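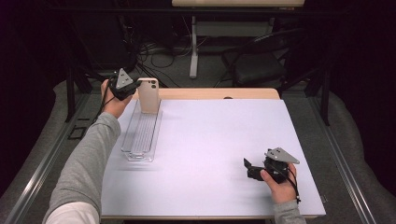

Figure 6.1 A smartphone held upright above a clear plastic tray.

Chapter 6
Running Order: How an Album Is Put Together

By the time a record reaches the sequencing stage, the songs have usually been recorded and most of them mixed. What is left is a pile of finished pieces with no agreed order. This chapter looks at how that order is decided, who decides it, and what changes when an album is made for vinyl as well as for streaming.

We follow one record through the chapter. Skirkura is the second album by the singer and multi-instrumentalist Ha-rang So, made with the producer Hanneke Baert and issued on the Hurmont label. It runs to 51 minutes in its streaming version. The vinyl pressing is shorter, and section 6.4 explains which song was dropped and how the second side was rearranged to cover the gap.

So and Baert began with 80 sketches, most of them voice and guitar recorded at home. Some lasted under a minute. Baert asked for a written list of titles, keys and tempos before she would listen to any of them, and the two then worked through the list over a wet October. A dozen were taken into the studio at Pakholm. Eleven ended up on the album.

The first order they tried was simply the order of recording. It put three slow songs in A minor next to one another, and the label's first listeners all said the record dragged in the middle. None of the three was cut. One was moved to the end of side one, one became the closing track, and the third stayed where it was with a faster song on each side of it. The faster of the two neighbours, "Ionescu", runs at 126 beats per minute and had been planned as the opener.

Moving "Ionescu" caused a problem of its own. The album now needed something else to start with, and So wanted a song with the voice alone in its first bar. Baert preferred an instrumental opening. They settled on a short piano introduction, recorded late and joined to the first song without a gap. Students should listen to this join before reading section 6.2, where it is used to explain crossfades and spacing.

Three ideas recur in the pages that follow. Contrast is the difference between one track and the next in tempo, key, loudness or mood. Pacing is the way those differences add up over a side or a whole album. Spacing is the silence, or lack of it, between tracks, and is measured in fractions of a second.

What you will study in this chapter

6.1 Sequencing before and after the LP
6.2 Gaps, joins and crossfades
6.3 Key and tempo from track to track
6.4 Two sides: cutting an album for vinyl
6.5 The single and its place in the order
6.6 Working with a label

Before you start

Choose an album you know well, no longer than 50 minutes. Write down the track list from memory, then check it. Note the key and tempo of each song if you can work them out, and mark the places where one track runs straight into another. Keep your notes, as you will need them for the exercises at the end of sections 6.2 and 6.3.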